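How a Gripper Is Kept Ready for Work
Learning Pages for Young Readers, Cifuentes Center

A gripper is the hand of a robot. The one in our fruit cell has two fingers, and each finger has blue pads on the inside. The pads touch the fruit, so they must be clean.

Before work starts, a technician switches off the power and wipes both pads with a soft cloth. Dust is brushed from the black arms. Next, the technician looks at the silver pins where the parts join. A loose pin can make one finger lag behind the other.

The pads are changed after 300 hours of work. Rodrigo Aranda writes each change in the cell's logbook. When the checks are finished, the gripper is tested on a small, round fruit.

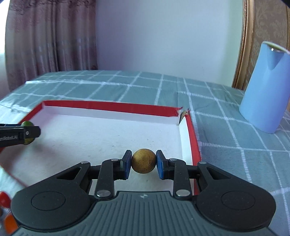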